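**Open house at Odomo**

Odomo opened its automation lab to visitors on Wednesday, and 239 of us signed the sheet, mostly for the sandwiches. Szymon Górecki ran the demonstration with two white arms, a few racks of pipette tips and the patience of a man who has been asked before whether they can make coffee.

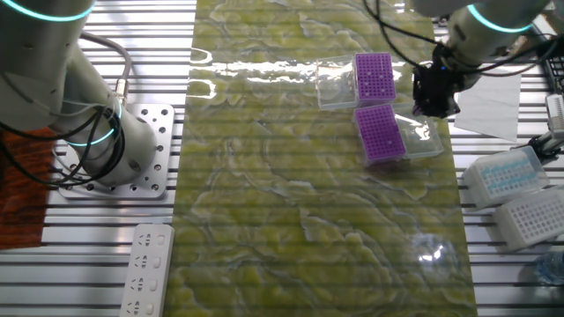 How long does the lab keep a setup running before changing it?

Usually 1,000 practice runs, then everyone argues about the results over lunch.

Górecki says the log stood at 3,938 runs that morning. He offered no opinion on how many were good ones. The next open house is in November, 2 p.m., same door, same sandwiches.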